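Events > Open days > Fodstead > Speaker notes

Ryan Hartley, Plotis. Slot 2, after the Skaker introduction.

Start with the route. Visitors join at the gate and walk behind the safety driver's marshal, never alongside the vehicle. The demonstration run is 200 metres, out and back, at walking pace.

Lane keeping first. There are no painted lines to follow, so the planner works from the edges of the concrete — say this slowly, it is the usual question.
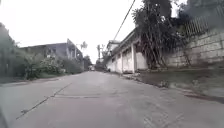

Joints and cracks come next. A straight joint and a diagonal crack give similar responses in the edge filter. Paucar's update separates them by angle and length. Mention the 54 test runs, then the three where the filter had to be reset by hand.

Pause for questions. If asked about night running: not tested yet, no date given.

Close with the handover drill. Driver takes the wheel, marshal raises a flag, group stays put until it drops.

Shares 3 | Comments 2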